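Plikov Sorting Task Manual
Section 6: Setting up a labeled-basket sort

Before you begin

Finish Section 5 (hand calibration) before starting this one. You need the Plikov controller running, the head camera streaming, and a work table the robot can reach across without stepping. The steps below use the sample task that installs with Plikov, called two_basket_sort. It reads handwritten labels, assigns each loose object to a category, and places it in the basket next to the matching label.

CAUTION: Keep people out of reach of both arms whenever the controller shows ARMED. Keep the stop button in your hand during the first run of any new task file.

6.1 Lay out the table

1. Set two baskets on the table, one on each side, with open space between them. Baskets of the same kind are fine. The planner tells them apart by label and position only.

2. Write one label for each basket with a black marker on white paper or directly on a white surface. Place the label in front of its basket, on the side nearest the robot. Lowercase is fine. Two-word labels may be split over two lines.

3. Put the objects to be sorted in the open space. Leave a gap between objects wide enough for the fingers to close.

4. Stand the robot at the table and run view_check. Both labels must be readable in the head camera. A basket may run past the edge of the view as long as its label does not. 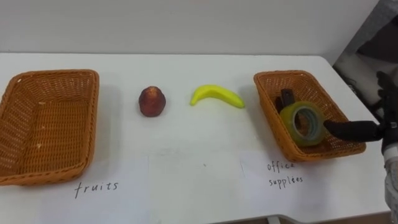 Figure 6-1. Head camera view with the labels "fruits" and "office supplies." The hand is at the tape roll in the right basket.

NOTE: The label reader works on the still image captured when the task starts. If you move a basket or a label after that, run read_labels again.

6.2 Load the task file

1. Open the Storar panel and choose Tasks, then Load.

2. Select two_basket_sort. The panel shows two empty category slots.

3. Click Read Labels. The text found on the table fills the slots. Correct any misread word by typing over it. The correction is saved with the task and does not change the reader.

4. Click Propose Objects. Each object found in the open space gets a box and a suggested category. Check every one. To change a category, drag the box to the other slot.

5. Click Save Map.

If an object gets no box, it is usually too close to a neighbor or in the shadow of the arm. Park the arm, move the object, and click Propose Objects again. If it still gets no box, draw one by hand with the Add tool.

Objects already inside a basket are listed under Placed. They are left alone unless you turn on Re-sort Contents, which is off by default.

6.3 Check clearances

The arm planner treats the table top, both baskets and the wall behind the table as solid. It does not know about anything that is outside the head camera's view. Walk around the robot and check the following before you arm it.

1. The cable behind the robot has slack and does not cross in front of the feet.

2. The far basket can be reached with the elbow slightly bent. If the arm has to straighten fully, move the basket closer.

3. The hand that is not in use can hang at the side without touching the table legs.

4. The table is at the height entered under Setup, Work Surface. On a height-adjustable desk, enter the new value each time you move it. A wrong height is the most common cause of a hand stopping above an object or pressing on the table.
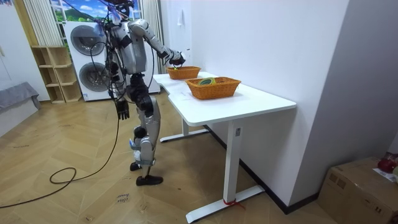 By the Prusix documentation team
Updated February 5, 2023

A second camera placed to the side is worth adding at this stage. Depth errors over a basket are hard to judge from the head view, and the side view shows the height of the hand above the rim. Add the camera under Setup, Extra Views. It is recorded with the run but is not used for planning.

WARNING: Do not reach over the table to straighten a basket while the arm is extended. Press Stop, wait for PARKED, and then move the basket.

6.4 Run the sort

1. Set Speed to Low.

2. Choose the arm. For the sample task, use Right only.

3. Click Arm, then Step. In Step mode the controller pauses at four points for each object: above the object, after the fingers close, above the basket, and after the fingers open.

4. At each pause, compare the camera view with the outline of the planned hand position. Click Continue if they agree. Click Back if they do not.

5. When one object has been sorted correctly in Step mode, you can switch to Run.

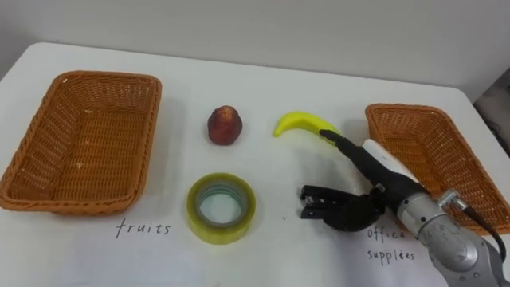
Figure 6-2. Both baskets empty, with the reddish fruit, the toy banana and the tape roll in the open space.

The default order is nearest object first, measured from the wrist. To set your own order, open the object list and drag the rows. A fixed order makes runs easier to compare, and we suggest one if you plan to use the recordings for training.

The arm can hide part of a label during a run. This does not stop the task, as the label text is held from the start image. It will stop read_labels, so park the arm before you use that command.

6.5 Stop partway and resume

You can pause a run between objects and pick it up later. Click Hold. The hand finishes its current move, opens if it is over a basket, and waits. The object list shows what is placed and what is left.
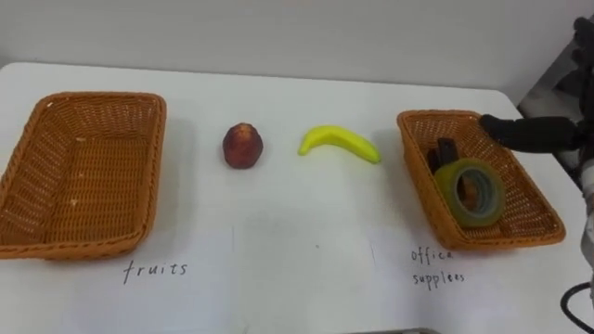

Figure 6-3. Tape roll and a dark office item in the right basket. The red fruit and banana are still on the table.

To resume:

1. Click Refresh. The controller takes a new image and compares it with the object list.

2. If the two agree, click Resume.

3. If they do not, the rows that differ turn orange. Click each one and choose Placed, Left or Remove.

NOTE: A tall or leaning object in a basket raises the height the hand must clear. Refresh measures this again. If you resume without it, the planner uses the empty-basket height.

6.6 Messages

Code 22: Label not matched. The text was read, but no category has that name. Edit the slot or rewrite the label.

Code 567: Object lost after grasp. The fingers closed farther than expected. Check that the object is still where it was, then click Back and try again with Grip Width set one step smaller.

Code 1353: Basket moved. The rim is not where it was in the start image. Park the arm, run read_labels, and save the map again.

Code 2753: Work surface height out of range. See 6.3, step 4.

For codes that are not listed, save the run log from the Storar panel and attach it to your support request. If your robot uses the Jeon hand driver, include the driver log as well. It is kept in a separate folder and is not part of the run log.

Next: Section 7, Adding your own categories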